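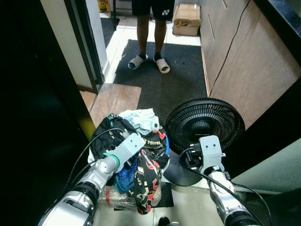
The Laundry Question, Again

Every building has one subject that should never be raised in a newsletter. In ours it is the laundry room. I have edited this thing long enough to know better, and the last time we ran a piece on it (four mild paragraphs in June, mostly on lint) I got more mail than we did for the rent increase and the burst pipe put together. So of course we are doing it again.

The short version, for people reading this in the elevator: the sign-up sheet is coming back, the token price is going up, and Elfriede Aebischer's drying rack is to be returned to the second floor, no questions asked.

The longer version begins with the app. Some of you will remember that we were going to be modern. The management firm, Marti, sent a cheerful young man to tell us that paper was over and that we could all book our wash times from our phones with something called Luvgate. It would send a little chime when your load was done. It would also let you see, from bed, that both machines were taken, and so spare you the walk down. I liked that part. I like any technology that gives me permission to stay where I am.

What happened next is well known on the stairs. People booked slots the way other people put towels on pool chairs. One household had every evening slot for 8 weeks. Somebody booked under the name "Hundel," which we all took for a new tenant and which proved to be the dachshund in the rear building. The chime went off in the middle of the night, and went off on the phones of people who had moved out. A former neighbor wrote to us from Musberg, where she now has her own washer, to say that she was still being told her delicates were ready and could we please go down and get them.

Marti has now quietly let the subscription lapse. From the first of next month there will be a sheet of paper on a clipboard, with a pencil on a string. Selina Holzer has drawn up the columns. She has used a ruler, and she would like the pencil to still be there at the end of the week.

The rules fit on the same sheet, but since no one has ever read a rule on a laundry room wall, I'll put them here as well.

Slots are two hours. You may have two a week. If you have not turned up within fifteen minutes, your slot goes to whoever is standing there with a bag and a hopeful look.

If a finished load is sitting in a washer and its owner has not appeared, you may take it out and put it on the folding table. On the table, please. The floor has been tried and feelings were hurt. You may not put it in the dryer as a kindness. I know you mean well. So did the person who meant well with my gray sweater, which now fits my niece's bear.

No dyeing. No horse blankets. I had no idea either until the letter came.

Now the money. A token will cost 60 cents more than it did, and Marti says this is the price of water and power and has nothing to do with the app. I pass that along with a straight face. The new tokens are the same shape as the old ones, and the old ones will work until they run out, so anyone sitting on a coffee can full of them has made the best investment in the building. The repair of the left-hand dryer came to 809 dollars. The part that had failed was a belt. A brand-new dryer would have been 2000, so we are asked to feel lucky, and I'm working on it.

I did get a few letters in favor of doing away with the shared room altogether and letting people put small machines in their own bathrooms. The lease says no, and so does the plumbing, which was put in by people who owned fewer socks. I'd also miss the place a little. It is the only room where I have ever had a full talk with anyone from the fourth floor. I learned there that the man with the cello is a dentist, and that the couple I had down as brother and sister are very much not. You don't get that from a chime.

There remains the matter of what happens to clothes once they are clean. This falls outside the powers of the newsletter, but opinions were sent in and I promised to print the mood. Roughly half of you fold straight from the dryer and would like the other half to know it. The other half own a chair. I'm a chair person myself. The chair is full by the middle of the month, and after that I get dressed from it, top down, like someone eating a layer cake. A reader in the rear building tells me she folds everything in thirds and stands it upright in the drawer so that she can see it all at once. I tried this. I could see it all at once. It was mostly black T-shirts.

Lost and found, as of this morning: one pillowcase with ducks, one child's mitten, left, a very good bra that I am not going to describe further, and a set of keys to something that is not in this building. They are all in the blue bin by the boiler door until the end of November 2025, and after that they go to the thrift store, keys excepted.

Corrections to the sheet go to Selina. Complaints about the token price go to Marti. Elfriede would still like her rack.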